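Gullbridge Open Day Recordings
README, August release

What this is

Every August the Gullbridge workshop opens its doors for an afternoon, and this year we finally kept the recordings in a shape that other people can use. The folder holds 40 short sessions of the Grurkosik arm working on old desktop computers while visitors stood around the bench and asked us very good questions (and a few we are still thinking about!). If you were there, thank you for coming, and do have a look through.

What went on at the bench

We ran two stations. The Levchenko station was for sorting loose screws and brackets, and it drew the younger crowd all afternoon. The Rorkau station was for desktop towers with the side off, and the job there was drive removal - finding the caddy, getting the fingers lined up with it, and easing it out past the power cables. The wrist camera sits close in, so you see a lot of gripper and a good deal less of the room.

On the tower shown, the hard drive is held in a bright blue plastic caddy, with its connector facing the gripper and the green motherboard off to the left.
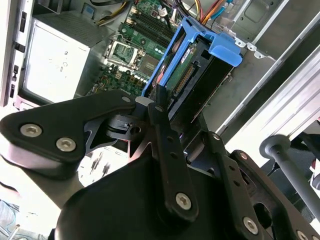 What is in the folder

sessions/ - 40 recordings, wrist view only
stills/ - 1,000 frames picked from the sessions
notes/ - 12 pages of bench notes, typed up from paper and a bit chatty in places

Things to know before you use it

Lighting was whatever the workshop had that afternoon, so pale surfaces can wash out to white and the gaps between the gripper links go very dark. We left the frames as they came. There is no sound. Some sessions end early when we stopped to talk to people, and those are marked "short" in the notes.

Using and sharing

Please use it freely for teaching and research, and mention the Gullbridge open day if you publish anything. Corrections to the notes are very welcome.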